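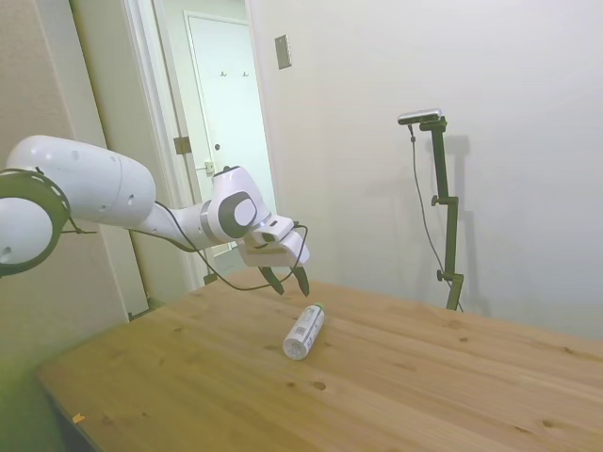 Guides > Grippers > Side-by-side testing on one arm

Comparing two-finger grippers with a fixed camera and a lying bottle

This guide covers a bench comparison of two or more parallel or angular two-finger grippers on a single arm. It assumes the arm is already mounted, the controller is reachable over the network, and you can jog the tool in Cartesian mode. The worked values come from a comparison between a Jesto gripper and a Colik gripper run by Guilan Guo at our Cadton bench. Replace them with your own where noted.

What you need

- One arm, with the tool flange accessible and both grippers' adapter plates on hand
- A fixed depth or color camera on a rigid stand
- A small plastic bottle with a screw cap, closed
- Masking tape and a fine pen
- A kitchen scale that reads to 1 gram
- A log sheet, paper or spreadsheet

The bottle is laid on its side for every trial. An upright bottle is too easy and hides differences in fingertip shape. On its side it can roll, and the fingers have to close near the tabletop, where a badly set tool offset shows up right away.

1. Set up the camera

Place the stand behind the table so that the camera looks across the work area toward the arm. Tighten the height knobs before you aim the head. If you aim first, the post usually turns a little as the knobs come down and you will have to repeat the job.

Route the camera cable down the side of the stand and leave slack at the tabletop. Check that the arm cannot reach the cable anywhere in its test path. Then run the hand-eye calibration with 12 poses. Spread them over the full height you intend to use, and include at least three with the wrist tilted. Fewer poses will solve, but the residual is not worth trusting.

Do not touch the stand after this step. If it is bumped, calibrate again.

2. Dress the gripper cable

An external cable should follow the forearm and leave a loop below the wrist. Make the loop long enough for the full wrist rotation in your test, and no longer. To size it, jog the last joint through 180 degrees in each direction and watch the connector. It should never carry tension. A loop that hangs lower than the fingertips will drag across the object, so tie it back one clip at a time until it clears.

Keep the same routing for each gripper. A stiff cable adds a side load at the wrist, and on a light arm this can show up as a position error that looks like a gripper fault.

3. Enter the tool data

For each gripper, weigh the complete assembly - adapter plate, housing, fingers and any part of the cable that moves with it. Enter the mass and center of gravity in the controller. Then set the tool center point midway between the fingertips, measured with the fingers closed.

If the fingers swing on an arc, the tips change height as they open. Record the tip height at full open, half open and closed, and use the lowest of the three when you set your floor limit. The Colik unit has this behavior and the Jesto does not. Ashton Lowther's first attempt used one floor limit for both, and the Colik fingers touched the table at half open.

4. Mark the object positions

Tape four outlines on the table, one for each orientation of the bottle: parallel to the forearm, across it, and the two diagonals. Mark the cap end of each outline. The cap end is narrower on most bottles and shifts the balance point, so a reversed bottle is a different test.

On a wooden tabletop, avoid outlines that cross a raised knot or a board joint. Even a small step will start the bottle rolling when the first finger touches it. Wipe the surface between sets.

5. Run the trials

Use this sequence for every trial:

a. Place the bottle in its outline, with the label seam down.
b. Move the arm to the approach pose above the bottle, fingers open.
c. Lower straight down to grasp height.
d. Close at the set force.
e. Lift, hold for three seconds, and return.
f. Release and log the result.

Run 48 trials per gripper, split evenly across the four orientations. Swap grippers halfway through and then swap back, so that each one gets an early and a late block. This takes longer but separates drift in the camera mount from real differences between the grippers.

Log one of four codes: held, slipped, rolled away before contact on both sides, or dropped during hold. Do not merge the last three. A rolled bottle points to centering or approach error. A slip points to pad material or force.

6. Compare force settings

Start at the lowest force that lifts the bottle in the across position and raise it in even steps. Stop when the bottle wall visibly dents. The useful range lies between these two points, and its width is a better measure than the maximum force on the data sheet.

Write down the controller's own units. The Jesto driver takes a raw value and the usable band for our bottle ended near 3,000. The Colik driver takes a percentage. There is no direct conversion, so compare the widths as a share of each unit's full scale.

7. Check the pads

Inspect the fingertips after each block. Label adhesive collects on soft pads and raises the grip over time, which flatters whichever gripper ran last. Clean with isopropyl alcohol and let the pads dry fully before the next block.

Common problems

Bottle rolls in one direction every time: the fingers are not closing symmetrically about the tool center point. Recheck step 3 and look for play in the adapter plate.

Good results on three orientations, poor on one diagonal: usually a calibration error. Compare the camera position of the bottle with a touched-off position from the arm. If they differ by more than 2 mm, repeat step 1.

Controller reports a collision on lift: the payload mass is wrong, or the cable loop has caught. Check the cable first.

Fingers open slowly after a long hold: seen on the Colik only. Power cycling clears it. The Kaushik driver branch has a fix, but we have not tested it on this controller.

Last revised May 2020. The pad wear section will be added once the second set of Jesto fingertips has been through a full block.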